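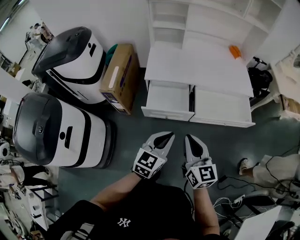
The robotics club's fall project is a pair of hand-held grippers for recording how people tidy a room. Members named the pair Zorby, and the 26 students on the roster take turns with it after school. Each gripper has a white cube with black-and-white marker patterns on it, so the software can work out where the hand is – please don't cover the patterns with tape or stickers. The first task is opening and closing a drawer, and we need 700 recordings by December.

We have 41 so far. Practice starts at 4 in the Vainio room. New members are welcome and don't need to know any programming. Bring closed-toe shoes and a signed permission form.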